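Fatthorpe & Carnwood Neighbours - Help and Advice
Food and Kitchen

How do I stop my fruit and veg going off before we've eaten it?

Posted by marrowfat_m, August 9, 2024

Hello all, I hope somebody can put me right on this as I'm getting properly fed up. We moved to Carnwood in the spring and I've gone from having a lovely cold larder to a small galley kitchen that faces the sun all afternoon. I buy a decent box of veg from Araújo on the high street every week (lovely shop, do go if you haven't) and by the end of the week a good part of it is in the compost. The onions sprout, the lemons turn to little rocks and the peppers go wrinkly at the stalk end.

At the moment I keep everything together in one big clear plastic tub, which I bought so I could see what we had and stop buying doubles. Peppers, onions, lemons, whatever comes home, it all goes in. It has worked for the doubles but I do wonder if it's making the rest worse. Should I be splitting things up, or is it just the heat? There are only two of us and I can't really justify a bigger fridge. Any advice gratefully received, however obvious! 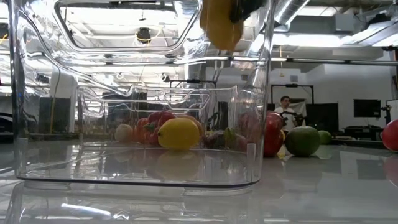
TillyOnTheHill
It's the onions I'd move first. They want air and a bit of dark, and they don't get much of either in a plastic tub with other things breathing damp all over them. I hang mine in an old pair of tights on the back of the cupboard door, with a knot between each one, and I snip them off from the bottom as I need them. My mother did the same and I used to be mortified when friends came round, but there we are. Last year's lot from the allotment went in at the end of summer and we were still eating them in December.

Lemons do far better in the fridge than in a bowl. Put them in a bag with the air squeezed out, or a tub with a lid, and they'll stay juicy for weeks. If you've more than you can use, slice them and freeze them flat on a tray - very nice straight into a glass of something. Peppers go in the salad drawer, unwashed, and only wash them when you're about to cut them up. If one has started to wrinkle it's still perfectly good for soup or a tray of roasted veg, so please don't bin it!

Oh, and keep the potatoes away from the onions. They set each other off.

pete.coltdale
just buy less and go more often

Wrenfield Kitchen
I'd agree with most of what Tilly says, though I never got on with the tights. A paper bag with a few holes punched in it does me very well, folded over at the top and kept on the floor of the coolest cupboard.

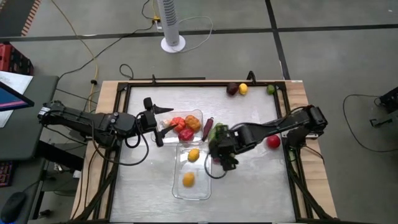
Photo: Wrenfield Kitchen

Your tub needn't go to waste, by the way. I'd keep it for the things that are to be eaten in the next day or two, leave the lid off, and stand it well away from that window. Have a look through it every evening while the kettle's on and take out anything soft, as one bad tomato will spoil its neighbours in no time. A sheet of kitchen paper at the bottom helps with the damp, and you can change it when you do your weekly shop.

Do you have a thermometer in the kitchen? Mine gets well over 20 degrees by teatime in summer, and on those days I put nearly everything in the fridge except the onions and potatoes. Do let us know how you get on, and give my best to the Araújo lot when you're next in.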